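### 3.2 Home phase and adherence monitoring

Patients discharged after elective hip replacement at the Nemutport and Tencombe sites were assigned to one of two compression schedules. Of the 600 patients screened, 400 were enrolled, and 205 of these were allocated to the overnight schedule. The remainder wore the stockings during waking hours only. All patients received the same oral anticoagulant at the same dose, and prescribers were asked not to change it before the first clinic visit except for bleeding or a decline in kidney function.

Adherence was recorded in a paper diary kept at the bedside. Entries covered the time the stockings were put on, the time they were taken off, and any skin complaint. Diaries with more than 2 consecutive blank days were treated as incomplete and handled as described by Shawky and Leblanc in the pilot report. 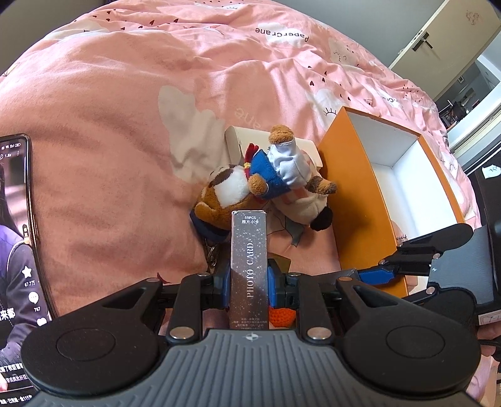 **Figure 2.** Bedding with a pink printed duvet, home phase.

Leg ultrasound was performed at the first clinic visit by a sonographer who did not know the assigned schedule. Scans in which the calf veins could not be fully compressed were read a second time at Zorkmont, and disagreements were settled by a third reader. Clots confined to the muscle veins of the calf were recorded but did not count toward the primary outcome.

Bleeding was graded by the treating surgeon. Wound drainage alone was not classed as bleeding unless it led to a return to the operating room or a change in anticoagulant. Enrollment at Tencombe closed in October, ahead of Nemutport, and site was therefore included as a covariate in the adjusted model (Section 3.4).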